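Phong Hà looks after the ground floor at Farkeo, a shared workspace on two levels. Jaime Godinho chose its furniture. We spoke to both in September, mainly about tables and chairs.

Godinho's first decision was the table. "I wanted a square top. You can approach it from any side, and two of them make a proper bench." The marble-like finish was his second choice. "A plain white one shows every cup ring. With a few grey veins you get until the evening."

Each table keeps a mat in the middle. Hà is strict on this point: cups go on the mat, and everything else goes to the far edge. "People put things down on chairs – that is the habit I would change first." 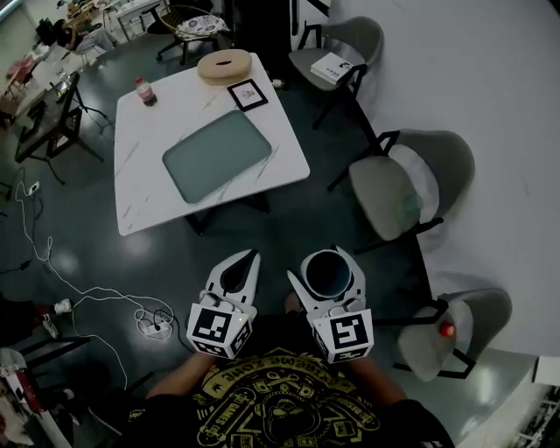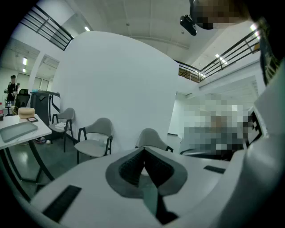
Why keep upholstered chairs in a room where people eat and drink?

Comfort came first, and the fabric was picked to take a damp cloth. Hà wipes the seats at 9 in the morning and moves any left items to a shelf by the stairs.

The curved wall was there before the furniture. Godinho measured from it and gave up. "Nothing square sits well against a curve, so the tables stand clear of it." The curved wall took the chairs.

Hà would like lighter tables from Braneo next. Godinho disagrees. "A light table moves when you lean on it. I would sooner carry a heavy one twice a year."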